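About Manden Cushions

We make pillows and cushions for the seats people really use – the couch, the reading chair, the window bench, the back row of the minivan. Manden started in a spare bedroom on Pacheco Street with one sewing machine and a closet full of cotton remnants. These days we have a proper workroom in Sasthorpe with big north windows, a long cutting table and ten people who can argue happily about piping for an entire lunch break.

Prints are our great love. We draw most of them ourselves, and the catalog is up to 115 now, from plain ticking stripes to foxes, lemons, sailboats and a very popular pattern of garden snails. Children pick the animals, and then we hear from the parents, who want the same animals for their own room! Plenty of our favorite ideas have come in that way, sometimes as a crayon drawing folded up inside an order form.

A cushion has to look good when it's slumped over, too. We try every new print on a filled pillow before it goes into the catalog, and leave it on the office couch for a week. Flat cloth on a table tells you so little about how a face or a leaf will sit once there's a fold through it.

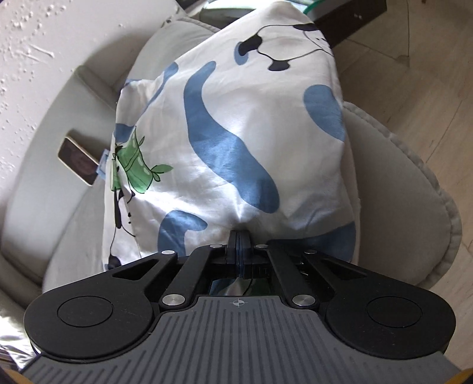
Do you make pillows with pandas on them?

We do, and they're great fun on a pale gray seat – black and white cartoon pandas on a white ground, with green bamboo and rounded patches of blue.

Our everyday line is called Flullance. The filling is soft enough for a nap and springy enough to lean on with a book, and you can buy it separately if you already have covers you love. Covers come off with a zipper along one side. Wash them cold, inside out, and hang them up if you have the space.

We also do repairs. Send us a Manden cushion with a split seam or a tired zipper and we'll fix it and top up the filling while it's open. Last year we mended 349 of them, including one from our very first batch, and it was lovely to see that old stripe again.

The workroom shop is open every Sunday from 10 in the morning until the kettle goes on for the last time, usually midafternoon. Come and squeeze everything. The remnant bin is by the door, and quilters tend to get there early.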